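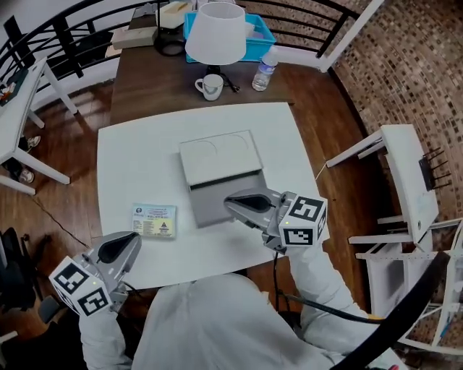 November, seed store humidity work, continued

The question carried over from last month is whether hinged-lid boxes can hold conditioned silica gel long enough to be worth using for the working seed lots at Barrios, or whether we stay with screw-top jars. Jars win on leakage and lose on everything else: they waste shelf, they get overfilled, and labels end up on the lid and then on the wrong jar. The general form under consideration is a rectangular box with a flip-up lid, like the grey and white one on the square table, lid in white and the front section below it a darker grey. The drawback of the form is that a hinge closes one side well and leaves the opposite side to whatever the catch can manage. All of today's leakage figures are for the Brarlow sample boxes, small size, one hinge, one catch.

Set-up. Two sealed tubs used as constant humidity chambers. Saturated potassium carbonate in one, nominal 43% RH, saturated potassium chloride in the other, nominal 85% RH, both at room temperature. Salt slurries were made up last week with undissolved solid still visible at the bottom. The chloride had crept up the side of its dish overnight. Wiped down, topped up with a little deionised water, left to settle before anything went in. Small fan in each tub, running on low. Without the fan the air near the lid lags badly and the box appears tighter than it is.

Itmont loggers, the older pair. Both were left together in the carbonate tub until the readings stopped moving. They agreed with each other to within the resolution of the display but sat slightly above nominal. Offset noted on the inside cover of this book and applied to everything below. I have not tried to correct for temperature. The room drifts when the corridor heating comes on, and the trace shows it as a shallow wave on top of the decay. It affects both boxes in the same way.

Procedure. Logger in the empty box, lid open, equilibrated in the 43% tub. Lid shut, box moved across to the 85% tub, tub closed. Time zero is taken as tub closed. Response time is the usual one, the time for the inside of the box to cover the first 1 - 1/e of the step.

Results, no gel:

Lid as supplied: 182 minutes
Lid with foam strip along front and sides: 632 minutes

The strip is closed-cell, self-adhesive, cut with mitred corners. Butt joints were tried first and leaked enough at the corners that I stopped the run early and did not keep the trace. The catch still shuts over the strip but takes a firm push at the middle of the front edge. If it is pushed at one end the other end stays proud, and the box looks shut when it isn't. This will matter in the store more than anything measured here.

The curve for the plain lid is a clean exponential. The gasketed one is not. It starts fast, then slows, which I take to be moisture going into the foam and the box wall while the air inside is still dry. A single response time is a poor summary for that run. The value stands in the table for comparison only and should not go into the storage model without a second term for the wall. Note for whoever picks this up: the wall term is probably larger for the loaded box, where the seed packets themselves are paper and will take up water readily.

Gel. Pratach beaded gel, the non-indicating grade, conditioned over the carbonate solution before use. First attempt spoiled. The tray was loaded too deep, the lower beads had not come to equilibrium, and the box ran well under the target for most of the morning before climbing. Re-spread in a single layer and put back. It can stay there until the weight is constant on two successive weighings, and not be hurried this time.

Do not dry the gel in the oven and guess the water back in. That was done for the spring batch and the beads cracked, leaving fines in the packets. The fines then got into the balance.

Points arising:

Packet position. Gel under the seed packets or in the lid? In the lid it sees the leak first, which ought to help. It also falls out. Try a flat sachet under a retaining card.

Opening losses. One opening to take out a packet exchanges most of the air. By calculation the air itself carries very little water compared with what conditioned gel can absorb, so the opening should matter less than a catch left half shut. Needs a run to confirm. Open on a fixed schedule during the working day, leave alone overnight, compare with an unopened box.

Foam set. The strip will take a permanent compression after some weeks shut. Leave one box closed on the shelf over the holiday and repeat the leak test on it before ordering any quantity of strip.

Labels. Front face only, never the lid. Lids can be swapped between boxes once the hinge pin is out.

Jars for the reserve lots in any case. No change proposed there.

Afternoon. Gel tray weighed, still gaining. Back in the 43% tub. Loggers downloaded and cleared, batteries replaced in the one with the faint display. Chloride dish cleaned again, rim greased lightly to stop the creep. Next weighing tomorrow morning before the heating comes on.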